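Vomstead G2 Replacement Finger Set, Black
Part no. 3058. Supplied by Inance. Page revised 11th May.

Safety notice for sets shipped in February: on batch 31, the finger retaining screw can back out under repeated closing. The finger then shifts on its carrier and the gripper reports a closed position while the part is still free. Stop the arm and cut power before checking the screw.

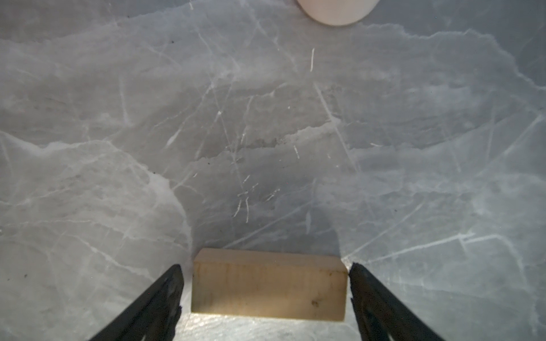 Affected sets show play at the fingertip when moved by hand. Replace both fingers, even if only one is loose. Batch 59 and later use a longer screw with thread lock applied at the factory. Run 30 open and close cycles with no load, then check for play again.

Two-arm cells need an added step. A shifted finger changes the reach of its gripper, and the clearance set in the Marchal controller no longer holds. With both grippers working over one small block, as with the pink one on the marbled floor, the fingers can collide before the force limit trips. Reset the clearance after every finger change.

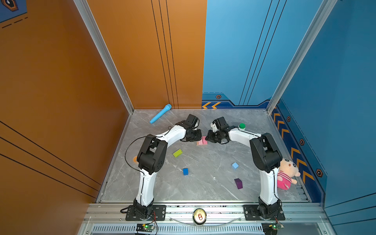

Returns go to the Vundirau depot with the batch label attached. Replacement of batch 31 sets is free of charge. Before refitting, inspect the cable on each arm for wear; a loop hanging loose along the left arm, for instance, should be checked through the full range of elbow travel. Screws are not sold separately.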